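Making a squared layout sheet for pattern and bag cutting

Last revised in May

These notes cover ruling a permanent grid on a cutting table, checking it for square, and using it to lay out bag panels. They assume a flat top, a steel rule, a long straightedge and a fine permanent pen. The method is the one used for the Plovstead tote and the Wiser satchel, both of which have straight-sided panels throughout.

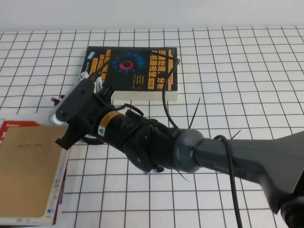
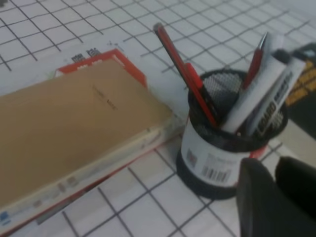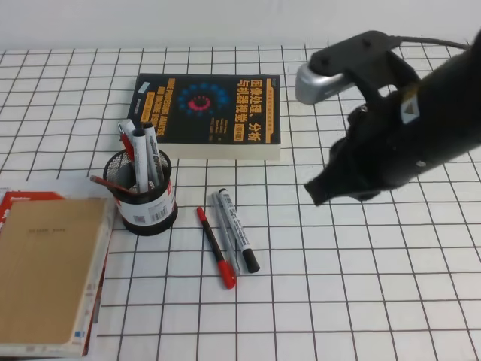
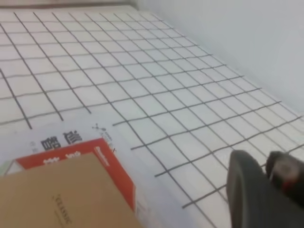

Start by choosing the spacing. For bags, 30 mm is a practical compromise: small enough to locate a pocket or strap anchor without measuring, large enough that the lines can be counted by eye. Smaller spacing makes the top tiring to work on. Line weight matters as much as spacing. Thin black lines on a white top, like those on the table in the pictures, stay readable through tissue and most lightweight interfacing, and do not hide a chalk mark made next to them. Thick lines introduce an error of their own, as it is never clear which edge of the line is the true one.

Preparing the top

Clean the surface with a solvent suited to the finish and let it dry fully. Check for flatness by standing the straightedge on its edge along both diagonals and looking for light underneath. A hollow in the middle is tolerable for fabric but will cause trouble with a rotary cutter, which skips over low spots.

Ruling the base line

Rule the first line parallel to the long edge you will stand at, set in by one full square. Do not use the table edge itself as the reference. Most edges are rounded over and many are slightly bowed.

Raising the perpendicular

1. Mark a point A on the base line near the left end.
2. Measure 800 mm along the base line and mark B.
3. With a rule or a non-stretch tape, strike an arc of 600 mm from A, on the far side of the base line.
4. Strike an arc of 1000 mm from B to cross the first.
5. Rule from A through the crossing. The angle at A is a right angle.

If the top is too shallow for this, halve all three figures. A carpenter's square can be used in place of the arcs, but check it first by drawing a line, flipping the square over and drawing again from the same point. The two lines should coincide.

Ticking off and ruling

Mark the divisions along both reference lines from a single zero. Stepping a divider along the line adds a small error at each step, and after 11 squares this can reach a full line width. Repeat the ticks on the opposite sides, then join them across. Rule all the lines in one direction, leave the ink to dry, then rule the others.

Before using the table, measure both diagonals of the largest complete rectangle. A difference of 1 mm is acceptable. Anything more usually means that the perpendicular was drawn from the wrong side of a tick.

Sealing

Apply two thin coats of water-based clear varnish, Kodus matt or similar, with a foam roller. Test on an offcut first - some inks described as permanent will bleed. Gloss finishes reflect overhead lamps and make the lines hard to follow.

Laying out a panel

Place the selvedge on a grid line and pin or weight it along its whole length. Smooth the cloth away from you and check that the crosswise threads follow the lines at right angles. If they drift, pull the cloth on the bias until they agree. The Bisgaard canvas needs this more often than not, as it comes off the roll skewed.

Set the pattern piece with its grain arrow over a line and read the seam allowance from the same line. For the satchel gusset, which is 70 mm wide finished, draw the strip from a line at one edge only and measure the other. Do not round the width to the nearest square.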